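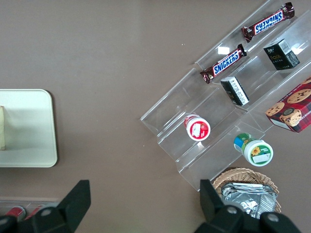 I gave up sugar on New Year's Day, along with the rest of the country, and I would like it noted that I lasted until the afternoon of the ninth. The plan was sound. No biscuits, no puddings, no standing at the fridge at eleven at night eating jam off a spoon like a bear in a cartoon. What the plan didn't cover was other people's tables. Two Snickers bars on a clear stepped stand, one on the top tier and one on the tier below, look a good deal more important than they do in a rack by the till. Put anything on a plinth and I want it. I've felt the same way about cheese.

Jan 10, 2020, then, and I'm starting again, which I gather makes me very normal. My sister-in-law says the trick is to write everything down, so I bought a notebook (Allby, hardback, far too nice for the purpose) and wrote everything down for a week. It made grim reading. I had no idea I put that much sugar in tea. I also had no idea I drank that much tea. One entry just says "crumble, standing up".

The supermarket has been no help. I went round Nowakowski on Tuesford Road with my reading glasses on, turning jars over. A pasta sauce I've been buying for years, under the impression it was made of tomatoes, is largely a dessert. The Clernent granola, which has a picture of a mountain on the front, is a dessert as well. I bought porridge oats and some walnuts and came home feeling like a Victorian invalid.

Folasade Danladi, who reads this blog and is usually right, wrote in after my last post to say I should stop thinking of it as giving something up and go for a walk after dinner. So I've done that. It's 554 steps to the postbox and back, according to my phone, and I was quite pleased until I saw that the phone wants thousands. Last night I went round by the canal as well and got it up to 1,464. It rained. A man with a whippet said good evening in the tone you'd use to a burglar.

I'll admit the mornings are better. I'm awake by seven without wanting to argue with anyone, and my jeans have stopped making remarks. The evenings are another matter. There's a stretch after the washing-up when every cupboard in the kitchen seems to lean in slightly, and I know perfectly well there's a tin of Christmas shortbread on top of the boiler, because I put it up there and I own a stepladder.

Anyway, oats recipes gratefully received, as long as they don't involve dates. I've been told dates don't count. I ate 18 of them on Wednesford market's say-so and I can tell you that they do.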